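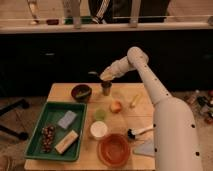
White arm and gripper over the small dark cup during the Wundden bench comparison.

WUNDDEN, January 30, 2024 – Pledadon today released results from its comparison of two robot grippers, the Kong and the Breronitz, and is advising buyers to read them with care. The test covered 3,025 pick attempts on common kitchen items, all with one arm and one controller. The Kong completed 2,080 of them.

Pledadon does not consider that a passing grade for a product sold as ready for the home. The Breronitz finished 300 picks, then was withdrawn by its maker, so no ranking is being published. Claims that either gripper "handles anything" are not supported by our data.

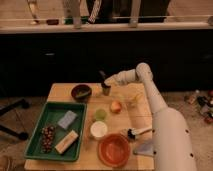

Photo: Pledadon / Wundden test bench

Small upright cups were among the hardest targets. A gripper can come down beside the rim, look well placed and still close on air. Clear glass gave the camera software trouble too, and we doubt that a new set of fingers would fix it.

Both makers asked us to leave out runs where the cup slipped after the lift. We left them in.
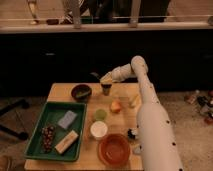
The small dark cup in the gripper, with a green tray of test items at left.

The full log, including failed picks, is available from Pledadon on request. A second round, with 2 camera positions, is planned for August. Makers who want to take part must agree in advance that every attempt will be published.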